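Speaker notes, closet and junk drawer talk, 23 Aug 2024

Okay, hi, breathe. Thank them for coming out to Brirken (say it right, I botched it last time!). Ask who has a drawer at home that won't close. Wait for hands. Mine had 36 pens in it when I finally dumped it out in January, and maybe four wrote.

Next, the one-touch idea. Pick a thing up, decide, put it down where it lives. I learned this packing orders at Workano, years before I cared about my own kitchen.

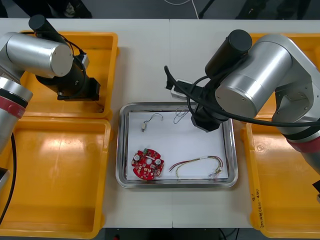
Slide 2: steel tray in the middle, yellow bins on both sides.

Tell the garage story here, but keep it short. We had about 200 things on the floor and I tried to sort them all in one go, which ended with me eating crackers on a paint can. Start with one shelf, folks!
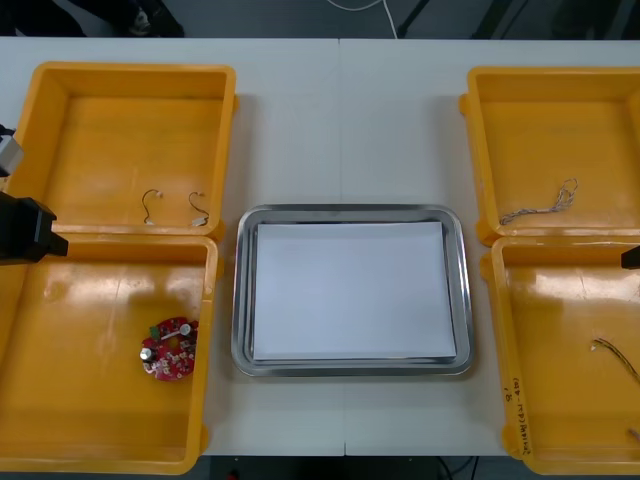 Cords are where everybody gets stuck, me included. I kept a charger for a phone I gave away, just in case (in case of what?). My rule now is that a cord gets a label or it goes. Point at the upper left bin, with the two short cables curled up in it and their little white connectors, and ask if anyone would know what those fit a year from now. Let them groan. Then hand out the label sheets, 12 to a table.

Questions, then remind them the Asis room closes early.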